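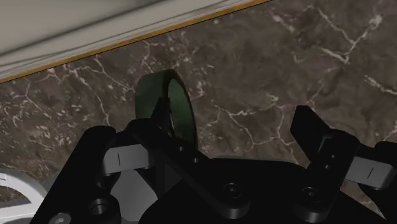 Há uma frase que aparece em quase todos os relatórios de incidente com robôs que me passaram pelas mãos: "o comportamento não tinha sido observado em simulação". Escreve-se aquilo como quem apresenta um álibi. Li-a outra vez em novembro, no relatório da Limano sobre a falha na cozinha de ensaio de Sarkau, e desta vez fui pedir as cenas simuladas em que o sistema tinha sido treinado. São bonitas. Uma bancada de mármore castanho-escuro, cheia de veios brancos que se ramificam como fissuras, um anel verde-escuro de pé sobre a pedra, a garra preta a ocupar metade da vista, com direito a parafusos e furos. Alguém teve muito trabalho com aqueles veios. Gostava de saber quanto trabalho teve com o atrito.

O que se passou em Sarkau conta-se depressa. Um braço montado numa bancada verdadeira devia pegar em objetos em forma de anel e pousá-los num tabuleiro. Fechou os dedos sobre um deles, o anel escorregou, rodou e ficou entalado entre um dedo e a bancada. O controlador entendeu a resistência como sinal de que a peça estava bem agarrada e continuou a descer. Parou quando o limite de força do próprio braço o obrigou a parar, já com a peça partida e um fragmento projetado para o corredor onde costumam passar pessoas. Não passava ninguém. O relatório regista a ausência de feridos na primeira linha, antes de explicar o que quer que seja, e a ordem das coisas diz bastante sobre quem o escreveu e para quem.

Antes de Sarkau, o sistema tinha completado 400 tentativas seguidas em simulação sem largar um único anel. O número vinha na apresentação aos clientes, em letra grande. Na bancada real fizeram-se 50 ensaios antes de o braço ser dado como pronto, todos com o mesmo lote de peças, todos de manhã, todos depois de alguém ter limpado a superfície com um pano. Peço desculpa pela insistência no pano, mas está no anexo, e parece-me o pormenor mais importante do documento inteiro. Uma superfície acabada de limpar é uma superfície muito parecida com a do simulador.

Não tenho nada contra a simulação. Trabalhei anos em manutenção de linhas de embalagem e teria dado muito para poder partir coisas num computador em vez de as partir à frente do chefe de turno. Ensaiar uma garra num mundo que não se estraga é sensato, é barato e evita acidentes. O que me incomoda é a passagem silenciosa de uma coisa para outra. Começa por ser um sítio onde se descobre o que não funciona e acaba por ser a prova de que funciona. Entre as duas há um salto, e nos papéis da Limano esse salto não tem autor nem data. Ninguém assinou a decisão de considerar que 400 sucessos num computador valiam alguma coisa numa cozinha.

A Heltira, que forneceu o ambiente simulado, respondeu às minhas perguntas com uma cortesia irrepreensível e um texto que podia ter sido escrito antes de elas existirem. Diz que o realismo visual é "de nível superior" e que as propriedades físicas são "configuráveis pelo cliente". Traduzo: a pedra fica bem na imagem e o coeficiente de atrito é problema de quem comprou. Fui ver a configuração entregue. O atrito entre os dedos e as peças tinha um valor único, o valor de origem, igual para todos os objetos. Variava a luz, variava a posição das peças, variava o padrão da bancada. O robô aprendeu a não se deixar enganar por um veio branco mais grosso. Quanto a um anel um pouco mais liso do que o costume, não aprendeu nada, porque nunca lhe apareceu nenhum.

Kerstin Grube fez a revisão independente e foi a única pessoa que encontrei neste processo disposta a falar sem um assessor ao lado. Perguntei-lhe se a falha era do simulador. "Não. O simulador fez o que lhe pediram. A falha é que ninguém perguntou o que acontecia quando a peça se mexia depois de os dedos fecharem." Na revisão, ela repetiu o treino com o atrito a variar dentro de uma gama modesta. O sistema passou a largar peças logo na primeira série. Demorou uma tarde. É difícil ler isto com calma: o comportamento que "não tinha sido observado em simulação" observava-se perfeitamente, bastava mexer num parâmetro e esperar até à hora do lanche.

E depois há a questão da paragem. O relatório dedica 3 páginas à aprendizagem e 2 linhas à segurança, o que me parece ter as proporções trocadas. Uma garra que deixa cair um anel é um aborrecimento. Uma garra que continua a empurrar quando o anel já não está onde devia é outro assunto, e resolve-se com coisas antigas e pouco glamorosas: um limite de força mais baixo na descida, uma verificação da abertura dos dedos depois do fecho, uma barreira do lado do corredor. Nada disto precisa de aprender seja o que for. A Diekmann, que instalou o braço, tinha proposto a barreira no primeiro orçamento. Foi retirada a pedido do cliente – estragava a vista nas demonstrações.

Já me disseram que sou injusto, que a tecnologia é nova e que se aprende com os erros. Aceito a segunda parte se alguém me mostrar onde ficou escrita a aprendizagem. As recomendações finais do relatório são "alargar a diversidade visual dos cenários" e "aumentar o número de episódios de treino". Mais mármores, portanto. Mais tentativas iguais às anteriores, com outra luz. Se o anel escorregou porque o mundo simulado era demasiado aderente, pode repetir-se a experiência as vezes que se quiser que o resultado sairá sempre lindo.

Há também um problema de linguagem que não é pequeno. Chamam "lacuna de transferência" à distância entre o que acontece no computador e o que acontece na bancada, como se fosse um acidente geográfico, uma ribeira que calhou estar ali. Essa distância foi escolhida, parâmetro a parâmetro, por quem decidiu onde gastar as horas. Gastaram-se no aspeto porque o aspeto se vê numa reunião. Um coeficiente não se vê.

O que eu pediria à Limano cabe num parágrafo. Que publique, ao lado da taxa de sucesso, a lista do que não variou durante o treino. Que os ensaios reais incluam peças gordurosas, peças gastas e uma bancada que ninguém limpou. Que a barreira volte. E que alguém, com nome, assine a folha em que se afirma que o sistema pode trabalhar perto de pessoas.

Mandei estas quatro coisas por escrito. Responderam que a demonstração seguinte se mantém no calendário e que terei lugar reservado. Perguntei de que lado do corredor e ainda não me disseram.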